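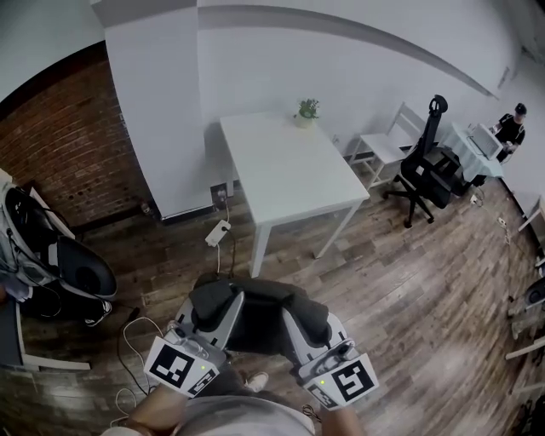

Unit 6: Branch Circuits in Older Residential Buildings
Course handout, Residential Systems II

6.1 Scope

This unit covers the general-purpose branch circuit: the wiring between the last overcurrent device in the panel and the receptacles it serves. Service entrance and grounding electrode work were covered in Unit 4. Motor loads and fixed appliances are in Unit 7. All values assume 120-volt, single-phase supply and copper conductors unless the text says otherwise. Local code governs in every case where it differs from these notes.

6.2 Terms

Branch circuit. Conductors between the final breaker or fuse and the outlets.

Receptacle. The contact device installed at an outlet. One yoke with two sets of contacts is a duplex receptacle.

Continuous load. A load expected to run at maximum current for three hours or more.

Relocatable power tap. The listing term for what is sold as a power strip. It extends the number of contact points available from one receptacle. It doesn't raise the capacity of the circuit behind it.

Ampacity. The current a conductor can carry continuously under its conditions of use without exceeding its temperature rating.

6.3 Capacity of a circuit

Power is the product of voltage and current:

P = V x I

A 15-ampere circuit at 120 volts has a nominal capacity of 1,800 watts. A 20-ampere circuit has 2,400 watts. For continuous loads, size the breaker at no less than 125 percent of the load. Put the other way, the continuous load should not exceed 80 percent of the breaker rating: 1,440 watts on the 15-ampere circuit and 1,920 watts on the 20-ampere circuit.

Worked case. A 15-ampere circuit serves one room. The connected continuous loads are lighting at 100 watts, a desktop computer and monitor at 400 watts, and a dehumidifier at 600 watts. The total is 1,100 watts, or 9.2 amperes, and is within the limit. Add a 1,500-watt space heater and the total becomes 2,600 watts, or 21.7 amperes. The breaker will open, though not at once. At moderate overloads a thermal-magnetic breaker may take several minutes to trip, and the conductors carry the excess current for that whole period.

6.4 Voltage drop

For a two-wire circuit:

Vd = 2 x L x R x I

where L is the one-way length in feet, R is conductor resistance in ohms per foot, and I is current in amperes. The factor of 2 accounts for the return conductor. For 14 AWG solid copper, use R = 0.0026. A run of 100 feet carrying 10 amperes gives a drop of 5.2 volts, or 4.3 percent. The usual design target for a branch circuit is 3 percent. Use 12 AWG for the run or move the panel location closer to the load.

Students often enter the total conductor length for L and then apply the factor of 2 as well. The answer comes out at twice the correct value.

6.5 Masonry walls

Solid brick has no stud cavity. Three methods are common in renovation work:

Surface raceway. Metal or plastic channel fastened to the face of the wall. Quick to install and easy to alter later.

Furred wall. Framing and board set in front of the masonry, with cable run in the new cavity. Floor area is lost along the full length of the wall.

Chased wall. A groove cut in the brick for conduit, then patched. Check with the structural engineer before cutting any load-bearing wall. Horizontal chases are the greater concern.

Where the brick is to remain exposed, receptacles are often placed on adjoining framed walls or boxed columns. Spacing rules still apply, and no point along the floor line of a usable wall should be more than 6 feet from a receptacle.

6.6 Case file: the Himitz building

The Himitz building is a former warehouse converted to apartments. The Rosik survey found two-wire cable without an equipment ground on the upper floors and three-slot receptacles fitted to it. This arrangement isn't permitted unless the receptacles have ground-fault protection and carry the required labels. The survey drawings are in the Mercado binder at the lab desk. Sheet 2 has the panel schedule.

6.7 Problems

1. Find the largest continuous load, in watts, permitted on a 20-ampere, 120-volt circuit.

2. A 14 AWG circuit is 60 feet long and carries 12 amperes. Calculate the voltage drop in volts and as a percentage of 120 volts.

3. Using the Himitz panel schedule, list the circuits that would exceed 80 percent of rating with a 400-watt continuous load added to each.

4. State two acceptable ways to replace a two-slot receptacle on a circuit with no equipment ground.

Show units at each step. Written solutions are due June 28, 2019, at the start of lab.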